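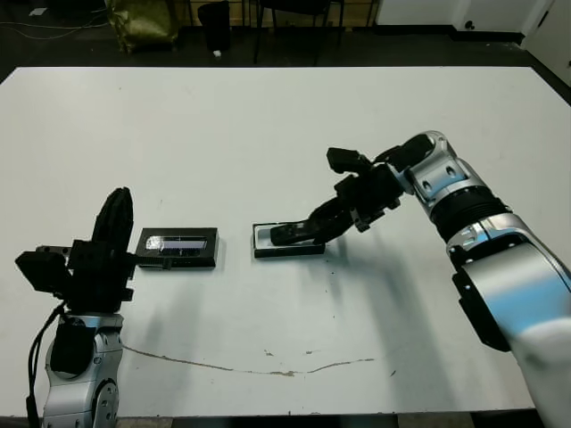
Walid Hourani says robots can do the packing bench now and any shop still paying people to put phones in boxes is behind the times. I'm not convinced, so I thought I'd ask here.

We're a small repair and resale shop in Skelberg. Each reconditioned phone goes into a tray, the tray goes into a box, and the box goes on the shelf for the courier. It isn't hard work but it eats the whole of Friday. Has anyone in a shop our size got a machine doing this kind of job from start to finish? I'd also like to know if the same machine could wipe down the bench and empty the bins, as that's the other half of what we'd want it for.

Posted by Marwan Nasrallah

Birger Amundsen

Short version: parts of it, yes. All of it, not without someone nearby.

Picking up a box that always sits in the same spot is fine. Your trouble will be the small fiddly steps. Shiny surfaces can be hard for the cameras, and a glossy phone screen in a glossy box is about as bad as it gets for glare. Thin flat things lying on a flat bench are awkward too, because the fingers have nothing to get under.

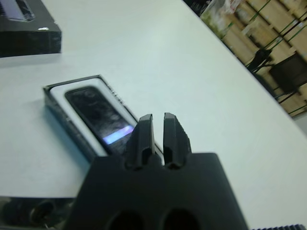
The next thing to ask is how often you change models. If every phone is the same size you can set the trays out in a fixture and leave it alone. With a mixed lot you'll be adjusting grip width and positions all day. I looked at it for our parts counter at Lernham and gave up, as we did 200 items a week in no particular order and two of us could clear that before lunch.

Get the supplier to run your own stock, with your own trays, for a full afternoon. Don't go by a video.

Fermín Insaurralde

Wouldn't bother. Buy a better bench.

Randa Hamdan

I'd split the question in two. Packing is repetitive and happens in one place, so it's the part worth pricing. Wiping and bins are housework, and a fixed arm can't walk to the bin. Keep a person on that for now.

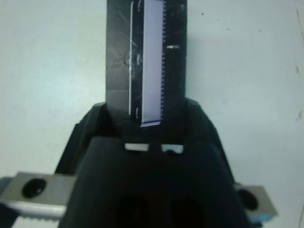 Flat black piece held upright at the gripper

For the packing, write down every motion you make for one phone, including turning it over and straightening the tray. Ours came to nine. A machine could manage four of those well enough, and the colour of the tray made a difference to how well it found the edges. Black on black was the worst.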